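Talk notes, Wednesday lunch slot, the small stuff on your desk

(Start slow, people will still be unwrapping sandwiches.)

Hi everybody! So Prakash Thampi asked me for a talk on workspace organization and I said sure, and then I went home and realized that all I really have strong feelings about is cups. Pencil cups, stirrer cups, the cup where the chopsticks live. So you're getting twenty slides' worth of opinion squeezed into one, and I'm sorry, Prakash.

My first point is that a good cup is wide and plain. I used a skinny glass one for years and it went over every time I grabbed a pen (once into my coffee, ask me later). Thick walls, straight sides, no handle to catch your sleeve. Matte if you can find it, because shiny ones show every fingerprint.
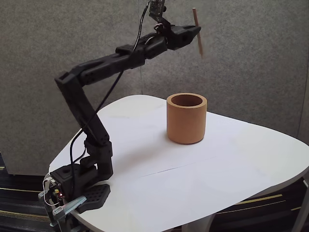
Second point, and this is the one people argue with me about: keep it toward the far side of the table. I know, you have to reach! But your elbow lives at the near side, and your elbow is what knocks things over. At the Jasberg office we moved all the cups back and the grumbling lasted 2 days.

(Pause here. Somebody from Jasberg will want to object. Let them.)

Okay, putting sticks away. Coffee stirrers, skewers, paintbrush handles, whatever you've got. Hold it up near the middle, get it upright, bring it over the opening and then let go. Don't toss it from your chair. I toss it from my chair all the time and I spend half my life under the desk.

And please empty the thing out now and then! When we cleared the supply shelf at Rosell we found a box of 200 stirrers, and people were still hoarding old ones in their cups next to dead pens.

(If there's time, do the story about the Chettiar kitchen drawer. If not, go to questions. Leave the spare cups by the door for anyone who wants one.)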